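Our morning at the Traltport open house

We had a lovely turnout for the May outing, and thank you to everyone who carpooled so that we didn't fill up the whole lot at Traltport. Paraskevi Tzanetos met us at the door, found us hooks for our coats, and then walked us straight back to the part we had all come for, which was the kitchen-table work with the robot they call Tai. I had pictured something big and fenced off, I suppose, like you see in films about car factories, and I was glad to be wrong!

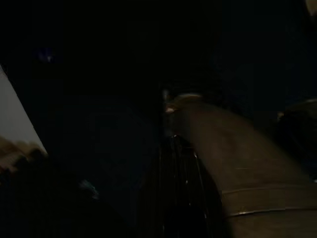
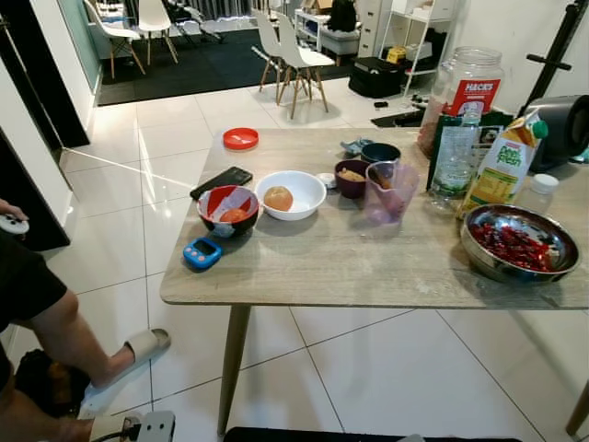

Close work at the gripper, and a tabletop with the juice carton, the fruit and the rest of the groceries.

Jeanie Kerr told us afterward that she had gone in expecting speed and came away more impressed by the patience of it all, and that she could have stood there until lunch. She also said she wished they had let us guess beforehand which things would be hard to pick up, because she would have gotten every one of them wrong.

I would have too. Paraskevi explained that the items people find easiest are often the ones that give Tai the most trouble. Anything clear is a nuisance, she said, and so is anything that squashes when you hold it, and small flat things like lids and caps can take a whole afternoon of practice all by themselves. A good solid cup is a friend to everybody. They keep a running tally of the practice attempts on a whiteboard in the hallway, and it stood at 1,786 when we walked in — she told us they hope to reach 3,223 before they change over to a new set of objects.

A few of you asked about the software, and I will do my best, though I was scribbling on the back of my parking slip. The program is called Skivel. It takes what the cameras see and what the operator does, and saves the two together so that the robot can learn from them later on. Somebody near the back asked whether it ever gets bored, which got a good laugh, and Paraskevi said no, but the operators certainly do, and that is why they trade off every 30 minutes.

We finished with coffee and a plate of very good almond cookies, and stayed a little longer than we were supposed to. There are 3 places left for the second visit, which will follow the same plan but with more time for questions at the end. If you would like one, put your name on the sheet by the library desk or catch me after the next meeting. Wear comfortable shoes, as there is a fair amount of standing, and please bring back the Bidadia tote bags if you borrowed one for the ride home — we need them for the book swap.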